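柜子那头的毛绒玩具，现在有别的手来拿了

上次更新还是夏天，写的是阳台上那棵死活不结果的柠檬树，评论区有人问我最近上班上得怎么样，是不是真的像我说的那样"跟机器做了同事"。当时我回了个表情就跑了，因为事情刚开头，我自己也没看明白。现在十一月，可以好好讲一讲了，而且我憋了一肚子话想讲！

先交代一下没看过旧文章的朋友：我在Stekstead做分拣。名字听着像个大厂，地方却小得很，收旧玩具，检查，清洗，缝补，再配成箱发给买家。毛绒玩具占了大头，硬塑料的、拼图的、桌游的也有，偶尔混进来一些压根不该出现的东西（上个月有一只高压锅的盖子，没有锅）。来货都是一箱一箱的，谁也没帮你分过，捐的人怎么塞，我们就怎么收。

以前的做法是这样：把箱子拖到脚边，弯腰，抓一个出来，捏一遍，翻过来看缝线，看标签，看眼睛牢不牢，然后扔进对应的筐。分类一共8种，从"直接清洗"到"拆了当填充料"。再弯腰，再抓一个。一小时的定额是120个，贴在墙上，字很大。我做到第二年的时候能在定额里面还剩出喝水的时间，当时还挺得意，后来右手手腕开始在半夜疼，得意就少了一点。

弯腰那一下，才是最累人的。检查玩具我一直喜欢，甚至可以说是我在这里待下来的理由：一只熊拿到手上，你能摸出来它是被抱着睡过的还是在架子上坐了好几年的，脖子那里的棉花会告诉你。可是一天里面，真正花在"看"上的工夫少得可怜，大部分力气都用来把它从一堆里面拔出来。毛绒玩具是会互相缠的，长胳膊绕着别人的脖子，尾巴压在最底下，你拎一个，带起来一串。

所以春天Elsie Quinlan（我们老板，也是当年面试我的人）说要试自动取件的时候，我心情很复杂。一边想，太好了，谁爱弯腰谁弯去。另一边想，那我呢？

午休的时候大家都在说这个。Declan Trevaskis说得最直接，他端着饭盒问Elsie，机器来了，走几个人。Elsie说不走人，定额那张纸会撤掉，岗位会改名字，工资不往下改，这些她写下来签字。她后来真的写了，一页纸，现在还夹在打卡机旁边的文件夹里。我对老板这种生物向来保留意见，但这一页纸我愿意夸一夸。试点的钱有一部分是从Fundgate申请来的，申请表里有一栏要填"对现有员工的影响"，她拿回来让我们自己填，我写得太多，写到背面去了。

做设备的是Birnstead，过来跟我们打交道的主要是Keegan Hapeta。第一天他没带机械臂，带的是手持的夹爪，我当时还有点失望！我以为会看到那种电视里的大家伙，会转会闪灯，结果他打开包，拿出来一个黑乎乎的、两根手指的夹子，说，你们先用这个拣，跟平时一样拣，我们把你们怎么拣的录下来，让机械臂照着学。 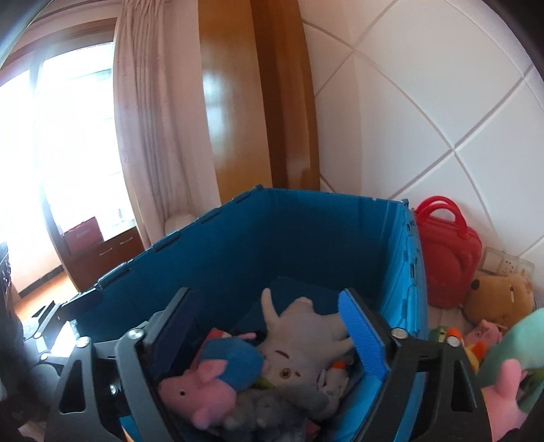
头一个上午我觉得自己像在用筷子夹枕头。人的手多聪明啊，五根手指各干各的，一根勾着标签，一根推开旁边那只，手心还能顺便感觉一下受不受潮。换成两根手指，什么都得重新想：从哪边下去，张多大，是夹肚子还是夹后脖子，夹起来以后往哪边转才不会把邻居也拽出来。我夹一只兔子夹了好几次，每次都从耳朵那里滑掉，Keegan在旁边很客气地什么也不说。

可是到了下午，奇怪的事情发生了，我开始觉得好玩。原来我一直是有"手法"的，只是从来没有用话讲出来过。比如箱子满的时候，我总是先从靠边的地方下手，靠边有缝，中间没有；比如长胳膊的玩具，我会先把它提起来一点点，停一下，让缠着的东西自己掉下去，再整个拿走。这个停一下，我做了这么多年，完全不知道自己在做。是Imtiaz Howlader看录像的时候指出来的，他在Birnstead管数据，说话很轻，他问我：你每次在这里停，是在等什么？

我愣了好一会儿，才说，等别的玩具掉下去呀。

他就在本子上记下来了。我跟你们说，那一刻我的感觉很难形容。在这行干了这么久，头一回有人把我手上的东西当成一门值得记下来的本事。以前大家都说分拣嘛，谁都能干，来了教半天就会。好，那你来用夹子夹兔子试试！

夹子我们一共练了3个星期，轮着来，每人每天上午一段，下午一段，中间回去做正常的活。这段时间产量掉得厉害，Elsie的脸色有几天不太好看，但是她没有催。唯一一次争执是关于录像的。Beverley Pryor问得很认真：录到我们说话怎么办，录到脸怎么办，以后这些东西归谁？她年纪比我们都大，在之前的公司吃过亏，那边的录像后来被拿来算谁上厕所时间长。Keegan当场没答上来，第二天带着一份书面的东西回来，写明不录声音，不拿来考核任何人，谁觉得哪一段不想留都可以要求删。Beverley读了两遍，又让他改了一个词，才签。我当时还嫌她啰嗦，现在觉得整件事里面最该谢的人就是她。你们公司要是也要搞类似的东西，请一定找到你们的那个Beverley。

练习用的货也有讲究。刚开始他们想要"标准一点"的，最好都差不多大，干干净净摆在那里。我们几个听了直笑，哪有这种箱子啊。后来就照真实的来：胖的瘦的，长毛的短毛的，硬纸盒混在里面的，底下压着一个什么的，统统倒在一起。Imtiaz说乱一点反而好，太整齐的话，机械臂学会了整齐，见到我们的货就傻眼。 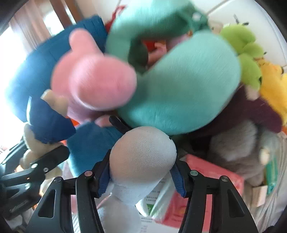

Declan在这件事上的变化最有意思。他起初连夹子都不肯碰，说凭什么我来教它抢我的饭碗，这话我没办法反驳，我心里也这么嘀咕过。后来是他自己看不下去了，他嫌我夹得难看（原话！），一把拿过去示范。他的办法是先用一根手指把上面那只往旁边拨，拨出一个坑，再张开去夹下面的。干净利落。从那以后他就成了夹得最好的一个，Keegan有什么拿不准的都先问他，他嘴上还是抱怨，人倒是每天来得比谁都早。

机械臂是入秋以后装上的。那套取件工位在Birnstead的名册里叫Tseng，我们也就跟着叫Tseng，叫着叫着像个人名，现在大家真的会说"Tseng今天有点慢"或者"别站那儿，挡着Tseng了"。它干的事情很单一：从来货箱里一次拿出一只玩具，放到传送带上，带子慢慢走到我们面前，我们坐着检查。对，坐着！我有一把椅子了，可以调高低，带扶手。我给它拍了照发给我妈，我妈回我三个字：早该了。

它干得怎么样呢？刚装上的那几天，挺惨的。有些东西它怎么也拿不好，亮片的，特别扁的，还有那种里面塞了豆子、一拎就软成一条的。它会夹一下，空的，再夹一下，还是空的，然后退回去，停在那里，灯变成黄色，等人来帮。第一个星期五，一个上午它叫了19次人，Declan把每一次都记在白板上，画正字，画得特别用力，我看他是有点开心的。下午Keegan对着白板挨个问，这次是什么东西，那次是什么姿势，问完回去改。后来黄灯就越来越少，到现在也还是会亮，亮了谁近谁去，把那只难搞的拿掉，按一下绿色按钮，它就接着干。没有人觉得这是什么大事。

它学会"停一下"的那天我刚好在。它拎起一只长尾巴的猴子，提起来一点点，悬在那里，底下挂着的一只小东西晃了晃，掉回箱子里，它才转身走。我在椅子上喊了一声，把旁边的人都吓了一跳。那是我的停一下啊！Imtiaz后来跟我说，里面大概也有Declan的，也有Beverley的，混在一起，分不出来谁是谁。我说我不管，我看着像我的。

接下来说说真正变了的东西，这才是我想写这篇的原因。

手腕好多了。半夜不疼了，这一条就值。

墙上那张定额真的撕了，露出来的那块墙比旁边白。现在看的是带子的速度，速度由坐在带子前面的人自己调，有个旋钮。一开始谁都不好意思调慢，硬撑，撑到后来漏看了一个松掉的眼睛（小孩会吞下去的，这在我们这里是最严重的错误），开了个会，之后大家就敢调了。我自己习惯上午快一点，饭后慢一点。

检查变细了。从前一只熊在我手里停的时间短得像打个招呼，现在我可以把整条缝都捋一遍。修补台那边收到的单子因此多了不少，Beverley转过去做缝补了，她手艺好得不得了，以前居然一直让她在那里弯腰搬箱子，想想真是浪费。她现在给新来的人上课，教藏针缝，我也去听了，缝得像蜈蚣。

也有丢掉的东西，我不想只挑好的讲。原来大家围着一堆货站着，手里忙，嘴上闲，谁家孩子考试，谁跟房东吵架，全是那时候聊的。现在排成一排坐在带子边上，扭头说话脖子酸，而且传送带有嗡嗡声。有几个星期屋子里安静得吓人，我下班的时候甚至想不起来今天跟谁说过话。后来我们自己把椅子挪成了斜的，两两能对上脸，又把早上的茶歇延长了一点，好了一些，但跟从前还是不一样。我挺想念那堆货旁边的闲话的。

还有拆箱的乐趣，也归Tseng了。你们可能觉得我有病，可是把手伸进一个满满的箱子，不知道会摸到什么，真的很像小时候摸奖。现在东西是一只一只规规矩矩走到我面前的，惊喜打了折。所以亮黄灯的时候我跑得特别快，Declan说我是故意坐在离它最近的那把椅子上的。我没承认。

另外一件让我心里不太踏实的，是新人。新来的人直接坐到带子前面学检查，没有经过拔萝卜那个阶段，他们不知道一堆缠在一起的玩具该怎么下手，那么以后要教机械臂新东西的时候，谁来教呢？我跟Elsie提过，她想了想，现在每个新人头一个星期有半天要去手工取件，用手取一遍，再用夹子取一遍。有个小伙子夹完以后满头汗，说我以后再也不骂Tseng慢了。我听了特别舒服。

很多朋友在评论里问过，怕不怕。怕过，现在也不敢说完全不怕。Elsie签的那一页纸管得了这家店，管不了隔壁。要是老板换了一个人，同样一台机械臂，完全可以变成另外一个故事：人走一半，定额翻倍，录像拿去扣钱。机器自己是不会挑的，它拿箱子里有的东西。我们运气不错，也使了劲，两样都有。使的那些劲，比如Beverley改的那一个词，比如椅子摆成斜的，听起来小得不值一提，可是我现在每天上班是什么感觉，很大程度上就是由这些东西决定的。

而且我得承认，我对这玩意儿是真的着迷了。我现在走在超市里会看着货架想，这个橙子该从哪边夹，那袋薯片要是夹中间会不会炸。洗衣服的时候从滚筒里往外掏袜子，我会停下来看自己的手：先拎一点，停一下，再拿走。跟我同住的人已经受不了我了。Keegan说下一步想试硬塑料玩具，小车、积木那一类，带棱带角还会滚的，又要重新录。我第一个报的名，Declan报在我后面，他说他只是来盯着我别夹得太难看。

下次更新争取不要再隔这么久。柠檬树还是没有结果，谢谢关心，倒是长了很多叶子。有人想知道藏针缝怎么起头的话也可以留言，我去问Beverley，千万别学我的。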